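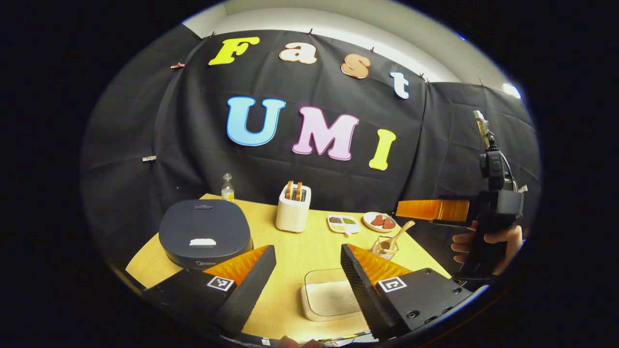 Why does a used car cost less than a new one?

A used car costs less mostly because part of its life has already been used up. The first owner drove it, wore some of it out, and got the best years from it. The next owner pays for what is left.

Cars for Kids to Understand
Part 4: What Happens to the Price of a Car
Written by Hiba Khasawneh for Testorari

In Part 3 we looked at how a new car gets from the factory to the dealer. This part is about what happens to its price after that. You will meet one long word, depreciation, and you will see how a used car dealer works out what to charge.

The long word

When something is worth less money than it used to be, grown-ups say it has depreciated. You say it like this: dih-PREE-shee-ay-ted. The thing that happened to it is called depreciation.

Lots of things depreciate. Think of a pair of sneakers. On the day you get them, they are worth what your family paid. Wear them to school for a month and try to sell them to a friend. Your friend will not want to pay the full price, even if the sneakers still look good. You have worn them, and your friend could go to the store and get a pair that no one has worn.

Cars work the same way, but a car costs a lot more than sneakers, so the drop in price is a lot bigger too.

Not everything goes down. A house can be worth more after ten years than it was when it was built. So can some very old and rare cars. Most ordinary family cars go down in value every year until they reach a low price and stay near it.

The first year is the biggest drop

Suppose a family in the town of Kevaven buys a new Truvutlow, which is a small car with four doors. They drive it for a year and then decide to sell it. They find that the car is now worth $2,946 less than they paid.

The car did not break. It was not in a crash. They washed it and changed the oil when they were supposed to. It went down anyway.

Part of the reason is that it can't be sold as new anymore. Some buyers want to be the very first owner and will pay extra for that. Once a car has had an owner, those buyers look somewhere else. The person selling has to find a buyer who doesn't mind, and a lower price helps.

In the second year the car will go down again, but usually by a smaller amount. The third year may be smaller again. If you drew the price as a line on graph paper, it would look like a slide on a playground, steep at the top and flatter near the bottom.

What makes the price go down faster

Miles. Every car has an odometer, which is a counter on the dashboard that shows how far the car has been driven in its whole life. A car with a lot of miles has more worn parts. If two cars are the same age and the same model, the one with fewer miles will usually cost more.

Age. Rubber gets hard and cracks. Paint fades in the sun. Metal can rust, especially in places where salt is put on the roads in January. All of this can happen to a car that is hardly driven.

Damage. Dents, scratches, and torn seats bring the price down. A bad crash brings it down even more, and this is true even when the car has been fixed well. Buyers worry that there might be a problem they can't see.

New models. Car companies change their cars every few years. When a new Truvutlow comes out with a bigger screen or better brakes, the older one starts to look old, and fewer people want to pay a high price for it.

Fuel prices. This one surprises a lot of readers. When gas gets expensive, people start looking for cars that use less of it. A big, thirsty car can lose value quickly, while a small one may hold its price.

Color. It matters a little. White, black, gray, and silver cars are easy to sell because plenty of people will take them. A bright purple car might be somebody's favorite, but the seller may have to wait longer for that somebody.

What helps a car keep its value

Owners can't stop a car from getting older, but they can slow the drop. They can have it serviced on time and keep the papers that show what was done. A folder of service records tells the next buyer that the car was looked after. Fixing small problems early helps too. So does keeping the inside clean. Spilled milk is a well-known enemy of car carpets, and the smell can last for months.

Some models hold their value better than others because they have a name for being reliable, which means they don't break down often.

How a dealer sets the price

A dealer is a business that sells cars. Some sell only new ones, some sell only used ones, and many sell both. Let's look at a used car lot called Obeidat Cars, on the edge of Kevaven.

The family brings in their one-year-old Truvutlow. A person from Obeidat looks it over, takes it for a drive, and checks its history. Then the dealer offers the family an amount of money for it. The family can say yes, say no, or ask for more.

Suppose they say yes. The dealer now owns the car, but it isn't ready to sell. It needs two new tires and a new windshield, and that work costs $685. After that it has to be cleaned, photographed, and put on the website, which costs another $200. The dealer would also like to have $900 left over to help pay the workers, the electric bill, and the rent on the lot, and to make a profit.

Add those together:

$685 + $200 + $900 = $1,785

So the dealer has to sell the car for $1,785 more than it paid the family. This is why a dealer always offers less for a car than the price you see on the windshield of the same kind of car out on the lot. If the two numbers were the same, the dealer would lose money on every car.

The family could also sell the car themselves, straight to another person. This is called a private sale. They might get more money that way. They would also have to write the ad, answer the phone, meet the buyers, and handle the papers. Some families think that is worth it and some don't.

Trading in

Many people who sell a car need another one right away. They can bring the old car to a dealer and have its value taken off the price of the next one. The old car is called a trade-in.

It works a bit like swapping cards with a friend when your card isn't worth as much as theirs. You hand over your card plus something extra to make up the difference. With cars, the something extra is money.

How people check a used car

A used car might have a hidden problem, so careful buyers take their time. They look at the car in daylight, when scratches and mismatched paint are easier to see. They look under it for drips. They turn on the lights, the wipers, the heater, and the radio. They take it for a test drive and listen.

They can also look up the car's history. Every car has its own long code called a VIN, which stands for vehicle identification number. It has 17 letters and numbers, and no two modern cars share the same one. You can often find it on a small plate at the bottom of the windshield on the driver's side. With the VIN, a buyer can get a report that may show whether the car has been in a reported crash or a flood.

Many buyers pay a mechanic to look at the car before they agree to anything. A mechanic can put it up on a lift and see parts that are hard to see from the ground.

Is a cheaper car always the better deal?

It depends on what happens next. A very cheap car may need a lot of repairs, and repairs cost money. A car that costs more to buy may run for years with only small bills. Grown-ups try to think about the whole cost, including gas, insurance, repairs, and the price of the car.

Depreciation is part of the whole cost too, even though no one sends you a bill for it. You only notice it when you sell.

Try it yourself

Ask a grown-up to help you find ads for one model of car in three different ages. Write down the year, the miles, and the price of each one. Put them in order from newest to oldest. Does the price go down each time? If one of them doesn't fit the pattern, read its ad again and look for a reason. It might have very few miles, or a bigger engine, or the seller may just be hoping for too much.

You can do the same thing with bicycles if there are more ads for those where you live.

Words to know

Dealer: a business that buys and sells cars.
Depreciation: the drop in what something is worth as time passes.
Model: one kind of car made by a company, with its own name.
Odometer: the counter that shows how far a car has been driven.
Private sale: when one person sells a car straight to another.
Profit: the money a business has left after paying its costs.
Trade-in: an old car given to a dealer as part of the payment for another one.
VIN: the code that belongs to one car and no other.

Next: Part 5, Why Do Cars Need Insurance?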